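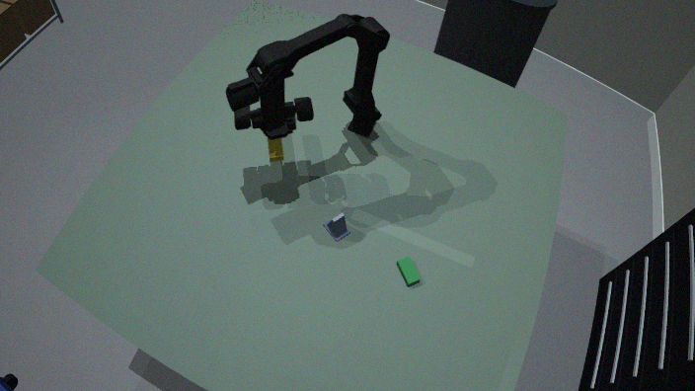 The arm with the yellow block, green table, simulator view.

July, evening

Teleop day. Shih-chieh Chuang set me up on the Climach build after lunch and then left me to it. The job is to move the arm with the hand controller and do the block task over and over while the software records, so the policy has something to copy. The target for the day was 32 good demos. I got 12 before the break and was slower than I wanted to be.

My trouble is the wrist. I turn my own hand too early and the gripper comes down at an angle. Shih-chieh says to get over the block first, stop, and only then go down. He also says not to stop for long, or the pauses get learned along with everything else. I'm still working out how long is too long.

I threw away 8 takes. Most of them were bad grasps on the yellow block, and in one I let go of the controller to scratch my nose. The blue-gray thing on the table also bothers me more than it should. I keep steering wide of it and adding a curve to the path.

Depth is the hard part. On the screen I think I'm down at the block and I'm still above it. Watching the shadow helps — I wish I had tried that in the morning. The side view with the tool poster on the wall is better for judging height, so I switched to it for the second half.

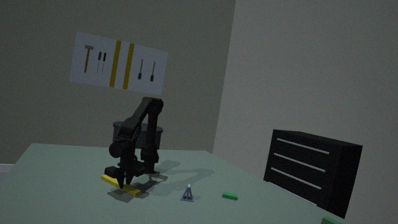

Tomorrow

Finish the 12 demos that are left. Ask whether the Plevside people want the slow ones kept or cut. Turn the controller gain down by 2 steps and see if my hand settles. Send the Hekeck file names to Đoàn before the morning call. Bring the other chair in, my back hurts.

Bed early, I hope.

This site uses cookies to remember your settings. By continuing to browse you agree to our use of cookies. Accept | Manage preferences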